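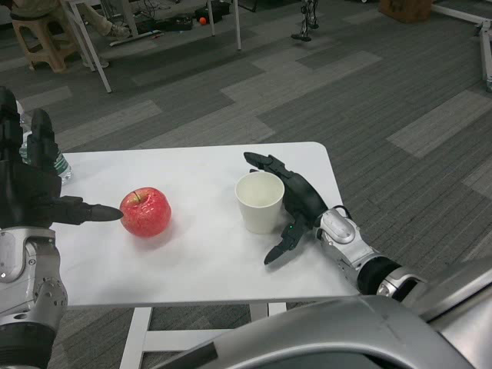 Dye bench, July, morning

Kunum batch first. Mordanted the wool overnight in alum, rinsed, into the pot at 45 degrees. Held 60 minutes. Colour came up a muddy gold, greener than the last lot. Suspect the tap water again — we switched to the tank for the rinse and I forgot to write down which skeins went where. Label them next time!!

Dradberg yarn behaved better. Took the madder evenly, no blotches, bit of felting at one end where it sat against the side of the pot. Turn more often.

pH strips nearly gone. Order.

Cotton

Still hopeless. Tannin bath 20 minutes, probably far too short, then alum, then onion skins. Pale beige after rinsing. Cloteo cloth slightly darker than the calico but the Cloteo was scoured twice so not a fair comparision. Redo both with the same scour, and leave the tannin in overnight.

Samir samples: 2 strips only, one for the window test and one in the drawer as control. Half of each window strip under foil. Check when the sun's been on it a while, no point looking every arvo like last time.

Indigo

Vat is sulking. Surface blue, liquid underneath blue too, should be yellow-green. Warmed it, added a little more fructose, lid on, left alone. Smell okay. If no change by 4 pm add a pinch of lime and stir gently, no splashing air into it.

To do

Scrub the big pot, madder ring round the inside
Weigh dry skeins BEFORE wetting out
Find the other thermometer, the one on the hook reads low
Gumleaf bucket by the back door needs straining, its been going long enuogh
Pegs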